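About Us

Kokau is a small shop for desk and dresser storage. Drawers, trays, dividers, little boxes for little things. Started at a kitchen table, moved to a rented unit above a print shop one August, still there. Still too many boxes on the stairs.

What we do. Pick organizers, live with them for a while, sell the ones we still like. 460 items on the site right now. It was more. We cut it back when we noticed half of it was the same tray in different colors.

Mostly people come to us for drawers. Earrings, hair ties, paper clips, sewing stuff, batteries, all of it. Clear and smoked acrylic sells best by a mile, you can see there's something in there without the whole room seeing it too.

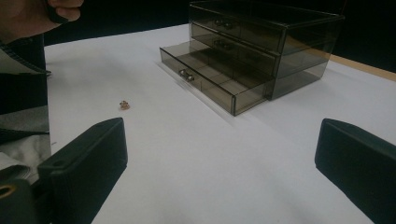
Every style gets opened and shut a lot before it goes on the site. Bottom drawer first, always. That's the one people yank. If it sticks or tips or scrapes, back it goes. We also fill it with junk from our own desks and leave it that way for a month. Not very scientific but you learn alot about a drawer when your own keys are in it.

Where the names come from. Kullel is our line of drawers and stacking cases. Asfaw is trays and open bins. Both names came off a long list on the back of an envelope and we just liked how they sounded. Prandix is the workshop that handles our repairs and spare parts, knobs and handles mainly. Lost a knob? Write to us, don't buy a whole new case.
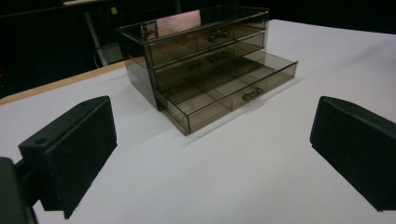 Smoked case, three drawers, dividers in the bottom one.

Orders. Packed by us, same unit, before 3 in the afternoon goes out that day. After that, next morning. Paper padding, no foam peanuts, we hate them as much as you do. Acrylic gets wrapped drawer by drawer so nothing rubs on the way. Wipe it with a soft damp cloth when it arrives, no window spray please, it can cloud the plastic.

Schools and offices: yes we do bulk. Biggest so far was 380 cases for a craft supply room refit, took over the stairs and most of the hallway. Sorry again to the print shop. Ask for a price before you order, teh cart doesn't work out bulk discounts yet.

Returns are fine, 3 weeks, any reason. Keep the box if you can.

Questions go through the contact form. We read them over coffee, then again after lunch.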